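Home Shop Hours Workshops FAQ Find Us

Search this site Enter keywords Go

Frequently asked questions about gift hampers and packing

G'day, and thanks for stopping by. I run a little hamper and gift-box business out of a shed in Innes, and these are the things people ask me by email, over the counter and once at a funeral. If yours isn't covered, sing out.

How much notice do you need for an order?

Six working days for a standard hamper, and longer if you want names on the tags (I write them by hand and my hand gets tired!). For weddings I like to hear from you by August if you're marrying in spring. I've done rush jobs, and I'll probably do them again, but please don't tell your friends.

Can I supply my own goodies?

Yes, love it when people do. Jae-in Nam brought me a whole crate of her own plum jam last year and we built the boxes around it. Just make sure the lids are properly sealed and tell me about anything with nuts in it. I can't pack homemade cheese or anything that needs to stay in the fridge, so please don't ask, I'll only feel bad saying no.

What do you use for filler?

Mostly straw-type fill and wood wool, with shredded paper for the cheaper boxes. Wood wool is my favourite by a country mile. It's springy, it smells nice and it holds a bottle upright without you having to wedge bits of cardboard down the sides. You want more than you think. Pull it apart with your fingers first, then build a nest, put the heavy things in and tuck the leftovers into the gaps. If it comes out of the bag in a hard lump, give it a good shake outside, well away from your clean washing.
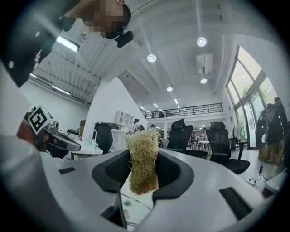
Page last changed: April 21, 2019

Does it shed?

A bit, yes. Straw sheds more than wood wool, and both will find their way into your jumper. I line the bottom of the basket with a sheet of tissue, and that catches most of the dusty stuff. Don't put either one straight against unwrapped food. Biscuits go in cellophane, chocolates stay in their box, and bread gets its own paper bag.

Can I reuse the filler?

Please do! Ours has no dye in it, so it can go under the strawberries, in the chook shed or in the compost. Tarcísio Mendonça, one of my regulars, drops his back to me in a pillowcase every January and I've stopped arguing. I don't put used fill in new orders though, it goes on my garden.

Basket or box?

Depends how far it's going. Baskets look gorgeous on a table but they're a pain to post, and the handles cop a hiding. For anything leaving town I'd go the Trilitz box, the medium one, which takes two bottles lying down plus a cake tin. If you've got your heart set on a basket, I can pack it inside a bigger carton, but you'll pay for the extra size.

Do you do corporate orders?

I do, up to 300 boxes at a time. Over 100 I'll need a deposit and one contact person, please, and I do mean one. I once had three people from the same office changing the colour of the ribbon on me in a single afternoon. We ended up with navy.

What happens if something breaks?

Take a photo before you unpack any further and email it to me the same day. I'll replace whatever broke, or refund that item if I've run out. Anderson Brito does our local deliveries and he's very gentle with them, so it's nearly always the long-distance parcels that come to grief.

Do you run workshops?

A few a year, in the shed, with tea and a slice of something. You'll make one hamper and go home with it. Bring scissors you like using, and wear closed shoes. Bow-tying takes up half the class and I make no apology for that, a good bow is most of the battle. Dates go up on the Workshops page when I remember.

Can I pick up after hours?

Usually. Ring first so I can leave the side gate unlatched, and mind the dog, who's friendly but big.

Contact us | Copyright Innes Hampers | Back to top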